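Ticket 1772: pick examples with the round plate keep getting thrown out
Project: Porkeck
Opened by: Aisling Corrigan
Assigned to: Toshio Takagi
Status: open, waiting on a second batch
Last edited: 2021-05-19

What's wrong

Hi Toshio! Sorry in advance, this one's a ramble. I've been recording demonstrations for the clothespin-and-plate task, and the checker on the Tundanberg server keeps rejecting them. We wanted 2000 good examples before July and I was feeling quite smug about our pace until I looked in the reject folder and found 353 of ours sitting in there. All of them have the same message, "object lost near contact", and every one I've opened so far is with the green plate on the space mat. The runs on bare cloth go through without a murmur.

I've not changed the arm speed or the hand settings. The only new thing is the mat, which I put down to give the learner a busier background (your idea, I'll remind you!).

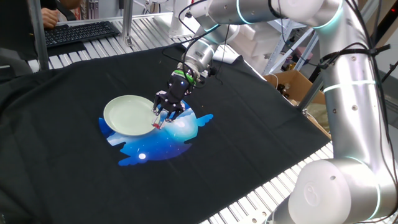 What I've tried so far

1. Restarted the recorder and both camera feeds. No difference at all, but I felt better for doing it.

2. Checked the clocks. The fixed camera and the wrist camera had drifted apart a bit, so I synced them again and recorded ten fresh runs. Seven rejected. So it's a bit better, or else I got lucky.

3. Swapped the lamp to the other side of the bench. The glare on the plate moved over and the rejects carried on just as before.

4. Played the rejected runs back slowly, one after another, with a large tea. I should have started with this one, I know.

What I found on playback

The label tool finds the clothespin by colour, and on plain black cloth it does that beautifully, because bright pink on black is about as easy as it gets. When the pin's out on the cloth and the hand is still well back, the box sits snugly round it and the score stays high the whole way.

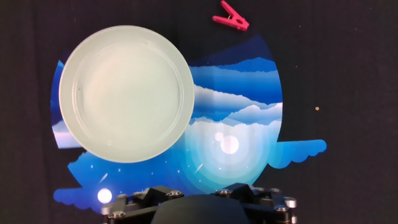

Then the hand comes in, the pin ends up over the mat next to the plate rim, and the score drops off a cliff. My guess is two things at once. The tool was tuned on the Plildale set, where everything was on plain backgrounds, so all those blues and pale glowing rings are new to it. And once the fingertips close they hide a good part of the pin, so there's less pink left to find. Either one on its own it seems to cope with. Both together and it gives up for a few frames, and a few frames is all the checker needs to bin the whole run, which seems harsh to me when the other several hundred are fine.

I also wondered about the plate. It's pale and glossy, and I half thought the tool was jumping to the bright patch on it. I went through a good few runs looking for that and only saw it happen in 2 of them, so I don't think it's the main culprit, but I've flagged both in the sheet in case you want a look.

To be clear, I don't think these are bad demonstrations. I paused a rejected one at the worst moment and could see the pin perfectly well myself:

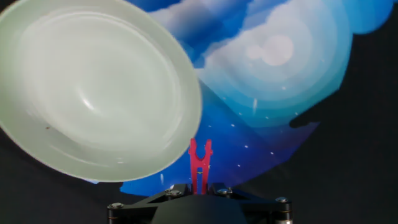
Wrist view: pin between the fingertips, next to the plate rim.

Reply from Toshio Takagi

Thanks, that's really useful, and yes, the mat was my idea, I'll take the blame. Please don't delete anything! I agree the runs look fine and it's the labels that are poor. Two things to try. Set the lost-object limit to fifteen frames (it's at five, left over from the Mac Carthaigh job, where everything moved much more slowly). And label fifty of the rejects by hand, picking ones where the pin is beside the plate, so I can retrain the finder on them. Mix up where the plate sits as well if you can bear it.

Reply from Aisling Corrigan

Limit changed, and I re-ran the checker over the whole reject folder while I had lunch. Over half have come back as good, hooray! The rest still fail, mostly runs where the pin gets very close to the rim. I've hand-labelled thirty-one so far and my wrist is complaining, so you'll get the remaining nineteen tomorrow morning. Plate positions are being shuffled between runs from now on and I'm noting each one in the sheet. Leaving this open until your retrained finder has had a go at the leftovers.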